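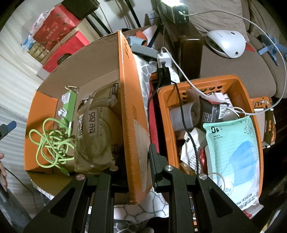
4.2 Session identification in multi-window terminal use

The logging client described in Section 3 records each command together with the host, the working directory and an identifier for the window in which it was typed. This section examines how often operators typed a command into a window attached to a host other than the one they meant, and whether the visual profile of the window had any effect on that rate.

We define a misdirected command as one that is interrupted or reversed by the same operator and then issued again, with the same arguments, in a different window within 30 seconds. The definition is conservative. It misses commands that completed without the operator noticing, and it misses read-only commands such as directory listings, which operators tend to ignore when the output looks wrong. Commands repeated on purpose across several hosts were removed by a filter that looks for three or more targets in sequence.

Participants worked with two terminal clients, Zavex and Eter. Both allow a profile to set the background color, the font and a title string. Zavex applies the profile when the window is opened and does not change it afterward. Eter reads the remote host name after login and switches the profile if a matching rule exists. The difference matters when an operator opens a second connection from inside the first – a nested login – since a Zavex window then keeps the color of the outer host.

The final data set contains 439 misdirected commands from 62 operators. Figure 2 shows the distribution by client and by nesting depth. At depth one the clients are close to each other, and the small gap between them does not survive correction for the number of windows open. At greater depths the Zavex windows account for most of the events. Operators who had written their own title strings did better than those who kept the default title, and this held for both clients.

Figure 2. Misdirected commands by client and nesting depth. Counts are normalized by total commands issued at each depth.

Two limits should be noted. First, operators chose their own client, and those who chose Eter may have been more careful to begin with. Second, the window identifier is lost when a session is detached and resumed under Besnard, the multiplexer used at one of the sites. We rebuilt the missing identifiers from the login times using the matching procedure of Sihan Wei, which leaves a small number of sessions unassigned. These were dropped.

Title strings were also checked for truncation. Pralteck, the window manager on the shared workstations, shortens a title from the right once the tab becomes narrow, so that a string which ends in the host name loses exactly the part that separates one tab from the next. Placing the host name first removes the problem. The analysis in Section 4.3 treats host-first and host-last titles as separate conditions.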